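Contra a fruteira cheia

Orsolya Kozma
2021-08-14

Em minha casa, na Hungria, a fruta ficava numa taça de vidro tão funda que ninguém via o que estava no fundo. Minha mãe enchia a taça até cima e, quando chegavam mais maçãs, punha as novas sobre as velhas. Eu cresci a pensar que uma mesa sem essa montanha era uma mesa pobre. Hoje vivo em Portugal, ensino crianças pequenas e defendo uma opinião que em minha família foi recebida com frieza: a fruta deve estar num prato raso, e deve ser pouca.

Comecei a pensar no assunto em Julho, quando mudei a cozinha de brincar da minha sala. Tínhamos um cesto com 32 alimentos de faz de conta, entre pano, plástico e cartão, e as crianças faziam com ele sempre o mesmo: viravam o cesto no chão. Depois ficavam a olhar para aquilo, como eu fico a olhar para um roupeiro demasiado cheio. Alguém pisava um pão, alguém chorava, e a brincadeira mudava para outro canto. Eu arrumava tudo e no dia seguinte repetia-se.

Tirei o cesto. Deixei à vista uma mesa baixa, um prato grande e muito pouca comida. Guardei o resto num armário, em caixas, e fui trocando. Confesso que tive medo de parecer avarenta diante dos pais. Uma mãe perguntou-me, com muita delicadeza, se faltava dinheiro à escola. Expliquei-lhe que não, e ela sorriu como se sorri a uma estrangeira que usou mal uma palavra.

O que aconteceu com as crianças não vou chamar de milagre. Continuaram a discutir e continuaram a esconder a comida debaixo das almofadas. Mas começaram a pôr a mesa. Uma menina passou quase uma manhã inteira a servir a mesma banana a toda a gente, e cada pessoa tinha de dizer se estava madura. Com o cesto cheio, essa banana nunca teria tido tanta importância.

Há quem responda que a abundância também educa, que a criança precisa de escolher entre muitas coisas. Compreendo o argumento e já o usei. Porém, penso que escolher pede que se veja. No cesto, o que está em baixo não existe, e a escolha faz-se só entre o que ficou por cima. É igual nas cozinhas dos adultos. Na minha gaveta havia 18 colheres de pau, espátulas e outras peças que nem sei nomear em português, e eu cozinhava com 2. As outras serviam para prender a gaveta.

Também gosto do prato por uma razão menos pedagógica, que é a cor. Um prato azul faz muito pela fruta. O vermelho parece mais vermelho, e o amarelo ganha uma alegria que não tem sobre a madeira. Quando eu era aluna, o meu professor de desenho, Botond Vida, proibia-nos de pintar mais peças do que as que cabiam na palma de duas mãos. Eu achava-o severo. Agora faço o mesmo com crianças de quatro anos e espero que me perdoem mais depressa do que eu lhe perdoei a ele.

Não quero fazer disto uma moda. Conheço as casas em que se vê um único limão sobre a bancada, e nessas casas tenho sempre vontade de perguntar onde se come. A mesa de que falo deve ser usada. Pode ter um copo fora do lugar, um pacote encostado ao prato, uma fruta de pano já um pouco amolgada, que para mim vale mais do que uma nova.

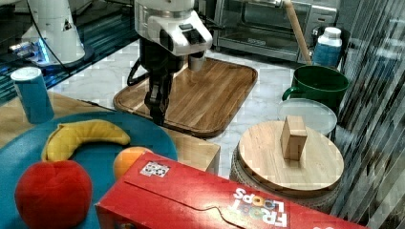

Maritza Cuervo leu uma primeira versão deste texto e não ficou convencida. Escreveu-me que a mesa com pouca fruta é um luxo de quem sabe que há mais no armário, e que na casa dos avós dela a fruteira cheia era a maneira de dizer à visita que podia comer sem vergonha. Perguntou-me ainda quem decide, na minha sala, o que sai das caixas e o que fica lá dentro.

A última pergunta incomodou-me, e com justiça. Quem decidia era eu. Desde essa carta, à sexta-feira, duas crianças abrem o armário comigo e escolhem a comida da semana seguinte. Na primeira vez escolheram só cebolas. Tivemos, portanto, uma semana de cebolas, e o restaurante delas esteve sempre aberto.

Quanto à taça de vidro, a minha mãe ofereceu-ma quando a visitei. Aceitei-a com gratidão e guardo nela as molas da roupa.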